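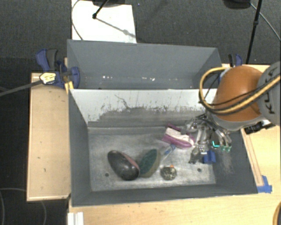
The KUKA arm over the front bin, with the second bin behind it.

3 Aug 2020

I said I would write up the grasp ranking result once the numbers stopped moving. They have stopped, so this is that post.

The question was small. We have a network that looks at a depth view of the bin and scores a few hundred candidate grasps. The hand takes the best one. When the best one fails, the old code threw the whole list away, took a new view and started again. Sun-ja Heo wondered if the failure itself told us anything worth keeping. If a grasp on the side of a shoe slips, the other grasps on the side of that shoe are probably worse than the network thinks.

So we keep a short memory. After each failed attempt, every candidate near the failed one loses some of its score, and the loss fades with distance in position and in wrist angle. The penalty goes away after 10 attempts or when the bin changes enough that the old view no longer matches. There is no new training in this. It is a page of code on top of the network we already had.

We ran 1198 attempts in total, split between the old method and the new one. The arm picks from one bin and drops in the other, and when the first is empty it goes back the other way, so there is little for a person to do between runs. The object set is the one we call Tumis, which is a mix of household things and toys with a lot of different shapes and surfaces. We left it alone for this test so the results could be compared with last year's.

What we found:

The success rate on first tries did not change. It shouldn't have, as the memory is empty at that point.

Second tries after a failure got better by 13 percentage points. Most of that came from shoes and other things with one good side and one bad side. The old method would go back to the same bad spot three or four times in a row, which anyone who has sat next to the arm will recognize.

Flat, thin objects did not improve at all. When one lies against the floor of the bin, every grasp on it is poor and moving a little to the left does not help. Roel Martens thinks we need a push action for those and I agree with him, but that is a different project.

Small round objects got slightly worse. I spent a while on this. They tend to roll when the fingers touch them, so the failed spot is now just an empty bit of floor, and the penalty lands on whatever has ended up nearby. Shrinking the radius fixes it and costs us part of the gain on shoes. We kept the larger radius for the numbers above – it's one setting for everything, and I did not want to tune it per object.

Two practical notes for anyone trying this. Clamp the bins down. Ours crept along the table during the early runs, and the stored positions were wrong by enough to matter before I noticed. I had to drop those runs. Also store the penalty in the robot's base coordinates and not in camera coordinates. We did the second one first, and every recalibration wiped out the memory without any warning.

Arnout Dekker asked if the network could learn this by itself from a history of attempts. Probably, with enough data. We have 680 failures with full logs, and I don't think that is close to enough. Huguette Joly is going to try it anyway on the simulated bins in September, where failures are cheap.

The code is in the Stalo repository under the ranking folder. The readme is out of date and still describes the version with the fixed cutoff, so go by the comments in the config file. I'll fix the readme when I add the plots.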